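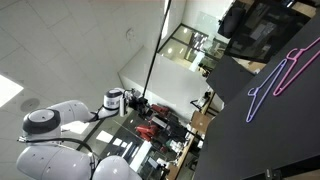
4.2 What people do with empty hangers

I came into this part of the Mamwood study thinking the clothes would be the interesting bit, and then I spent most of October looking at hangers. We gave each household a mixed set from Kinsella and asked them to put away a load of laundry however they liked. The plastic ones are light and they end up in pairs all the time, like the purple and the pink one lying side by side on the black surface in Figure 3, close together and nearly parallel. I scored a pair like that as "grouped" – hooks at the same end, bars running the same way – and anything crossed or hooked together as "tangled."

Out of 300 put-away sessions, 177 ended with at least one grouped pair, which was a lot more than I'd guessed! Color didn't seem to matter much to anybody (people happily mixed them), but shape did, and wire hangers almost never got laid next to plastic ones.

Figure 3. Two plastic hangers, scored as grouped.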